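The Night Boat to Fenulari

Christos Michailidis had waited his whole life to see the lamp at Fenulari, and now he was going, and the boat was late, and he didn't mind one bit!

He stood on the pier at Prellness with his sandwich and his good coat, grinning at the water. He was sixty-eight and had read everything there was to read about that lamp. He knew it stood on 128 steps. He knew the first keeper had grown cabbages on the roof (cabbages, on a lighthouse!) and that on a clear October night you could see the beam from the school he'd gone to as a boy, if you climbed on the coal shed and held on to the gutter. He had climbed on the coal shed many times. He had also fallen off it, twice.

The boat came in at last, a stubby green thing called the Konstantinidis, and he was first up the plank. He picked the bench at the very front, where the spray gets you. Oh, it was cold! The engine shook the seat so hard that his teeth hummed, and the town lights slid away behind him and got mixed up with the stars.

He talked to everyone. He told a girl with a cello case about the cabbages. He told the man selling coffee that the lamp turned once every 20 seconds, day in and day out, and that he had counted it from the shed until he fell asleep sitting up. The coffee man gave him a second cup for nothing.

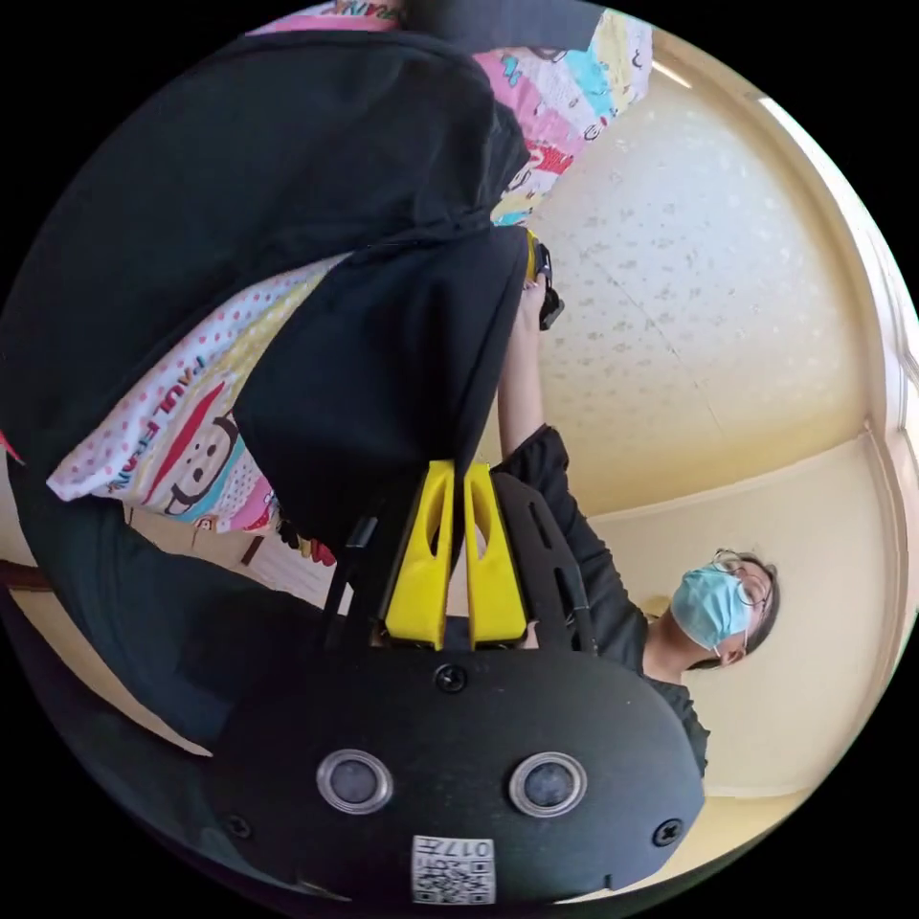

Petra wanted to know what he would do if it was smaller than he'd imagined, because things you look at from far away as a kid usually are.

"Then I'll stand closer," said Christos, and he meant it. He broke the sandwich in two and gave her the bigger half. She moved the cello case over so he could stretch out his bad knee, and they ate with their collars up, watching the black place where the island had to be.

It showed itself a little after nine. First there was only a paleness, the kind you get over a town, and then the beam swung out over the waves and went right across the deck, across the ropes and the coffee urn and the old man's wet, delighted face. He yelled! He couldn't help it. Petra yelled too, and then the whole front bench was at it, counting out loud together, eighteen, nineteen, twenty, and hollering again each time the light came round.

By the time the Konstantinidis bumped against the landing he had no voice left. The path went up through wet grass, and at the end of it was the door, painted red, standing open. He put his hand on the rail.

"One," he whispered, and Petra, a step behind him with the cello on her back, said, "Two."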